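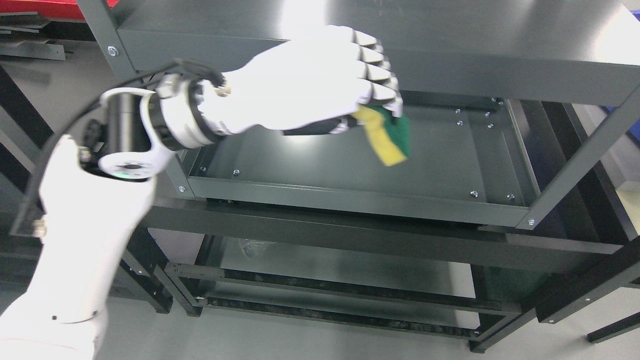
Moditz is a black-and-white comic that ran in the small magazine Tultunlow before it was collected as a single book of over 300 pages. My project looks at how the artist uses silent pages, meaning pages with no speech, captions or sound effects. I picked it after reading the opening chapter in the Fairclough library and noticing that I had gone through most of it without reading a word. A lot of the storytelling is done with hands. The artist draws them simply, with the knuckles as separate sections and the fingers curled down at the tips, much like the white hand at the top of this page, and leaves out skin lines and nails. Faces get the same treatment, so the reader has to work out a mood from posture.

Share | Comments (3)

What I did

I read the book twice. The first time I read it straight through and took no notes. The second time I marked every silent page and wrote down what it was doing: moving a character to a new place, slowing down before an event, or showing something a character was hiding. I ended up with 90 silent pages. I left out chapter title pages, even where they had a full drawing, and I left out pages where the only text was a street sign or a shop name. I was not always consistent about this in my first pass and had to go back over the harbor chapter.

I also compared the harbor chapter with the version in the magazine. The panels are the same but the magazine pages are larger, and two of the silent pages had a caption that was removed for the book. One of these captions told the reader that the older sister was lying. Without it, the reader finds out much later.
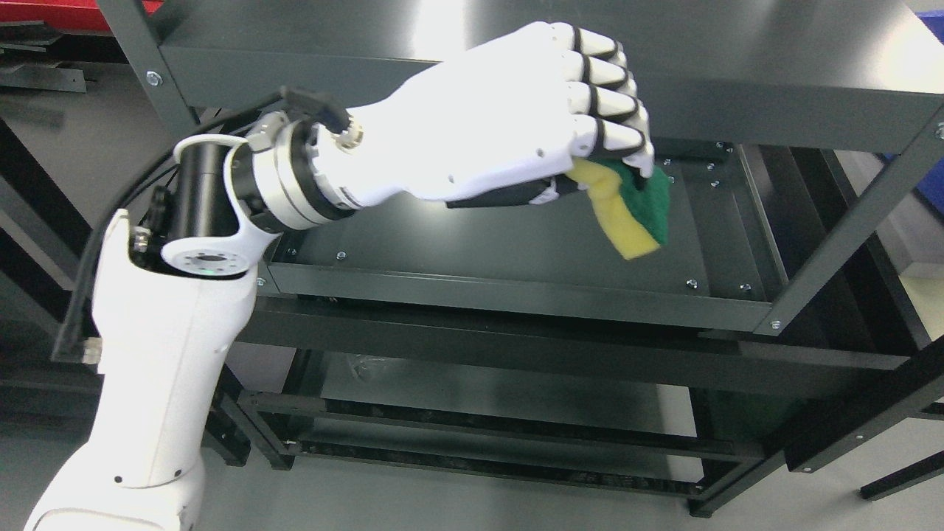 Results

Most of the silent pages come in the second half. In the early chapters they are used for travel, mainly the ferry crossing to Stevside and the walk up from the dock. Later they are used inside the house, where the two sisters stop talking to each other. The panels there get narrower and there is more white space between them. I found these pages slower to read than the ones with dialogue, which I did not expect.

Problems

I only had the English edition, so I can't say if anything was changed in translation. The magazine issues in the library are incomplete, and the ending could not be compared at all. I would also sort the pages differently next time, as many of them fit more than one group.

Submitted May 13, 2021

Back to top
© Fairclough Student Projects | Contact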